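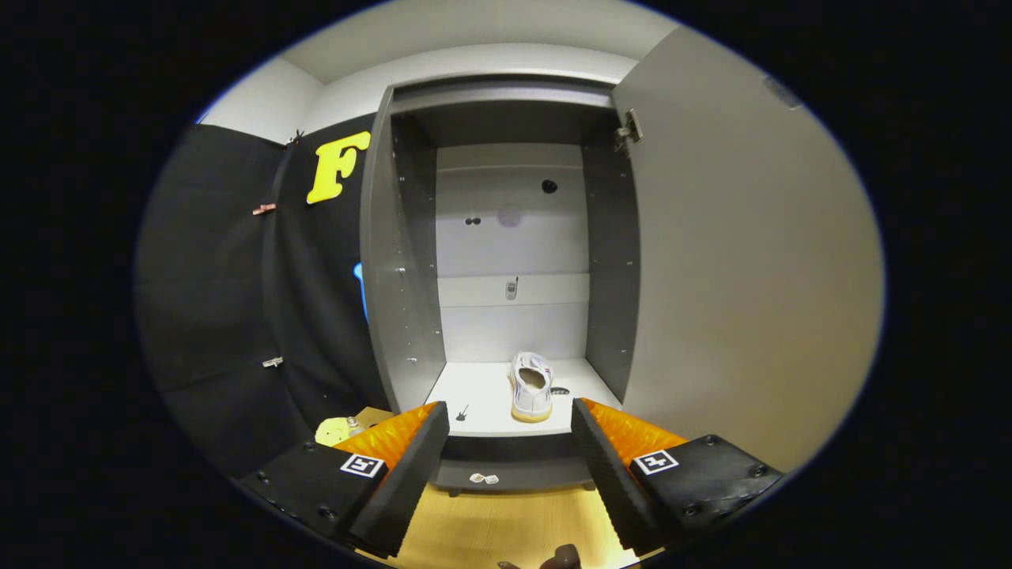

Tusholm flats get storage cabinets with drilled back panels

Tuesday, May 11, 2021

Fitting of grey storage cabinets has begun at the Chamoun building in Tusholm, where tenants have been without hallway storage since the old cupboards were removed in February. The housing company Sonitia has ordered 121 units from the joinery firm Fasix, one for each flat.

Each cabinet has a single hinged door and a white interior. A middle shelf takes small items such as a mobile phone, and the bottom level is meant for shoes. Rows of shelf-pin holes run up the side panel, so the height of a shelf can be changed without further drilling.

The back wall also has round holes in its upper part. According to Yuto Matsuda, who is in charge of the fitting work for Sonitia, these are for cables.

"People charge their phones in the hallway, so we asked for a way through at the back," Matsuda said. "The holes are drilled at the works. We do not want tenants making their own -- the wall behind carries wiring in several of the flats."

Work is proceeding floor by floor, with 11 cabinets fitted per week. Tenants will be told by letter two days before the fitters arrive and should clear the hallway of shoes, coats and loose rugs. The door opens to the right in all flats and cannot be rehung on the other side.

Spare shelf pins can be collected from the Sonitia office on the ground floor. Faults with hinges or doors should be reported there in writing, giving the flat number.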